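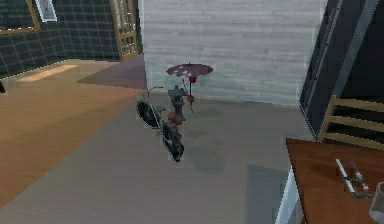 FOR IMMEDIATE RELEASE

Gruvard pear goes on sale to home gardeners for the first time

Clarkwood, April 29, 2018

I've been promising this one for so long that some of our regulars have stopped asking, so I'm very happy to say that the Gruvard pear is ready. From tomorrow morning Takács Orchards will be taking orders for 500 young trees, all grafted and grown on here at Clarkwood, for delivery bare-rooted once they've dropped their leaves in the autumn.

If you've never heard of Gruvard, you're in good company. It's an old cooking pear, small and rather lumpy, with a rough brown skin that won't win it any prizes at the village show. The earliest mention I've found is in a nurseryman's list from 1808, where it gets a single line and a price. Ours came from one very tall tree on the north side of the Clarkwood walled garden, which was still cropping when I took over the lease and is still cropping now (most of it well out of reach, to the delight of the blackbirds). 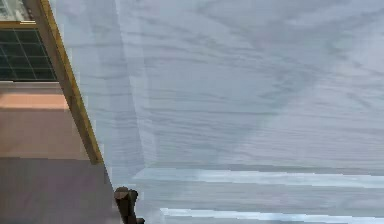 Takács Orchards

The reason I think people will want it is that it keeps. We pick in the second half of October and I've had sound fruit out of the apple store in April, no fridge, just slatted trays and a door that shuts properly. Raw, I'll admit it's hard going. Give it a long slow bake with a bit of honey, or poach it in cider, and it goes a lovely deep pink and holds its shape. We put them in jars at the farm shop last winter and couldn't keep up!

It has also been a very clean tree for us. We've had scab on nearly everything else in the wet years and hardly a mark on Gruvard. I can't promise it'll do the same in your garden, and I'd be wary of anyone who did, but I haven't sprayed the old tree once.

Now the practical bits. The trees are on two rootstocks. Most are on quince, which suits a normal garden and can be trained flat against a wall or fence. The rest are on pear seedling stock for anybody with a paddock to fill and a lot of patience. You'll need another pear nearby for pollination, and as Gruvard flowers on the late side, an early one won't be much help. We've picked out five partners that overlap well with it, and there's a list in the order form. My own favourite is Stumon, a dessert pear we've sold for years, and the two together would keep a household in fruit from September right through the winter.

We'll send trees out from the end of November, weather allowing. Please don't turn up hoping to take one home this spring, as they're all in the nursery rows and they're staying there. You're very welcome to come and look at them, though, and the old tree is in blossom as I write this.

I'm already thinking about next time. We hope to have 2000 grafts on the go next season, partly for garden customers and partly for a couple of cider makers who tasted the juice and got quite excited about it. If you run a community orchard or a school garden and would like some scion wood to graft your own, write to me before Christmas and I'll put a bundle by. There's no charge, just the postage.

Notes for editors

Takács Orchards grows and sells apple, pear, plum and quince trees from the walled garden at Clarkwood. Fruit for tasting and cooking will be available to food and gardening writers after the October picking. Visits to the nursery can be arranged through the farm shop.

ENDS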